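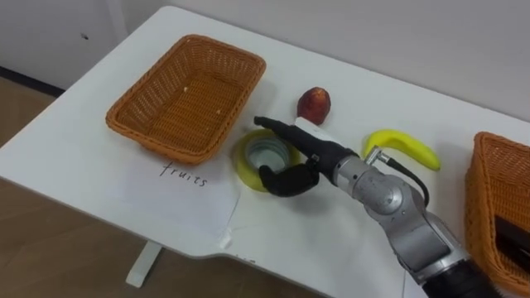 Fig. 1. Wicker basket and handwritten "fruits" label

Food waste in the dorm kitchens, final report (October)
Course project, Sisska Hall group

Why we picked this: fruit gets bought, fruit gets forgotten. Wanted to know if labeling shelf space changes what gets thrown out. Three kitchens took part, Zellier, Clukholm and Nakajima. Zellier got labels, Clukholm got labels plus a sign-up sheet, Nakajima got nothing (control).

Method. Bins weighed every night at 9 pm for 5 weeks. Kitchen scale, same one each time. Peels and cores counted as waste, which we probaly should have split out. 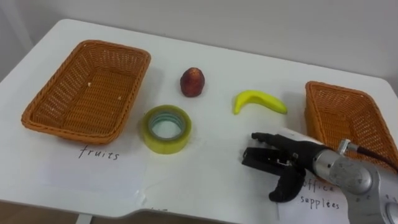 Results. Almost 52 pounds total. Most of it bananas and bagged salad. Clukholm lowest, Nakajima highest, Zellier in between but closer to Nakajima than we hoped. Also 13 missed weighings, mostly during midterms, left blank in the table and not averaged in.

Problems. Sign-up sheet went missing in week 3, had to reprint. People moved food between kitchens. No way to track that. Small sample so no stats test, our advisor said fine.

Next time: weigh peels seperately, start before midterms, get a second scale.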